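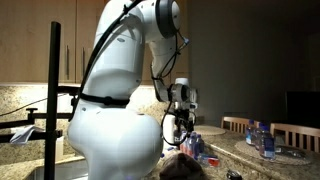

White arm over the counter

Last updated: January
Print this page | E-mail this page

Ticket: Ollum Street footbridge, north ramp light out

Me again! The third lamp on the Grondosgate side is still dark - I walked it at 6 and had to use my phone to find the handrail. Your crew swapped the bulb, and it worked for 2 nights.
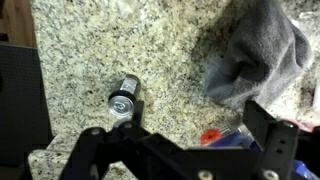

Speckled granite countertop

Update: Lena Wysocka called back (thanks, Lena!) and had me check the Botine box by the stairs. Door shut, green light on, so power is getting that far.

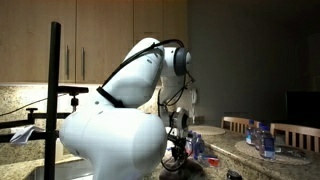
She thinks it's the cable under the ramp, maybe 100 feet of it. Leaving this open till somebody digs.

Contact us | Copyright Huet Public Works | Back to top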